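Okay, small thread about a song, and I'm going to ramble because I've been smiling about this all morning.

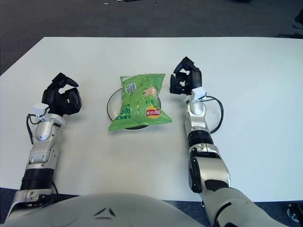 So back in December, Stestura put out "Akpalu," the closing track from their second record, with no video and no press. I think 83 people played it the first day, and I was probably nine of them!

I went to bed last night and it had 2,272 saves on Utix. I got up, made coffee, looked again, and it was at 2,514. For a band that still loads its own drums into a hatchback, that's a pretty lovely thing to wake up to.

If you haven't heard it, give it until the second verse. The first minute is mostly organ and a bit of humming, and then Lev Horobets comes in singing so low you'd think he was trying not to wake the neighbors. (He told me once that the neighbors were exactly the problem, they tracked the vocals at his apartment after eleven.)

My favorite part is the bridge, where the bass drops out and comes back half a beat later than you expect. I asked Lev if that was planned and he said the bass player was turning a page. They tried it again the right way and everybody liked the mistake better, so the mistake stayed.

Anyway, they're playing Haltau on 23rd March, and I know that room pretty well. It holds 200 if people are friendly, the sound is best by the left wall, and the coat rack fills up early, so wear something you don't mind holding.

Doors at seven, and the opener is a solo cellist I know nothing about yet. If any of you have seen her, please tell me what I'm in for. I've got one spare ticket too, first reply gets it, and I'd love some company on the train home.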